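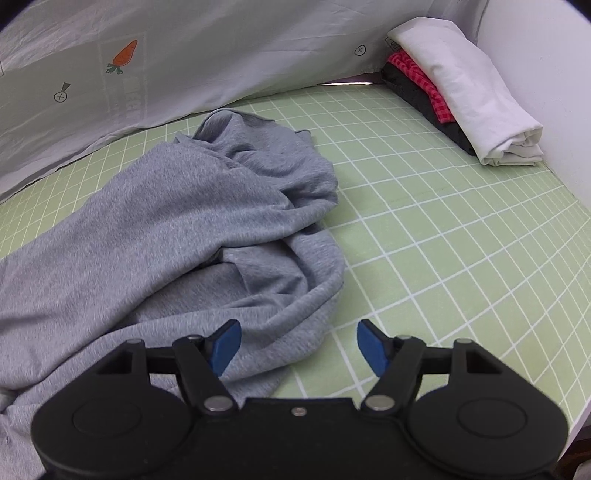
Slide 1. Hand-held gripper, grey T-shirt, folded stack at the back right.

Speaker notes: Teaching a fold by hand
Tyra Åberg, Kokport, Jun 22, 2022

Slide 1 (leave up while people sit down)
Introduce self and Nosipho Swanepoel, who is taking the hardware questions. Point out the two blue fingertips. They face each other across the gap, and everything in this talk depends on where that gap is in relation to the cloth. Note how large the tool looks next to the shirt. The lens is close to the fingers and very wide, so the grid lines bow. We do not straighten them before training.

Slide 2. Two ways to show a task
Remote control: the operator moves a leader arm and the robot follows. Joint angles are recorded directly. Slow on cloth. The operator cannot feel the fabric slip and tends to grip twice.
By hand: the person holds the gripper and does the job. No arm in the room. The path of the tool has to be worked out afterwards from the video.
Say plainly that we use both. Ruvska was all remote control. Stenimdale is mostly by hand.

Slide 3. The recording rule
One garment per recording. Start crumpled, end on the stack. The person must not use their free hand on the cloth. If they do, the take is marked and left out. Consuelo Prieto wrote the rule sheet; copies by the door.

Slide 4. Numbers
212 takes by hand, 76 by remote control, same table, same garments.
20 takes from the by-hand set dropped. Causes: tool path lost when the fingers went under a fold, free hand on the cloth, one flat battery.
Do not read out the table. Go to the bottom row and stop there.

Slide 5. Where the path gets lost
Plain surfaces are the problem. A blank wall gives the tracker nothing to hold on to. A printed grid helps, but the squares all look alike, so a fast turn can put the path one square out. Nicanor Aguirre will ask about markers. Answer: tried them, they were covered by the cloth at the wrong moment.
(Pause. Drink water.)

Slide 6. From the tool to the arm
The arm carries the same fingers as the hand-held tool. Same pads, same opening. What differs is reach. People turn their wrist past what the arm can do, mostly when picking up a sleeve from the far side. We check each path against the arm's limits before training. Paths that fail go back to Consuelo Arroyo, who records them again at a slower pace.

Slide 7. Open points
Heavy knits. Thin edges lying flat on the table, where the pads slide over the hem. Grip force, which the by-hand tool does not record at all.
Daneshvar has a pad with a force sensor on loan to us until the end of June.

Backup slide: rig drawing. Show only if asked. Maximum opening of the jaws is 80 mm.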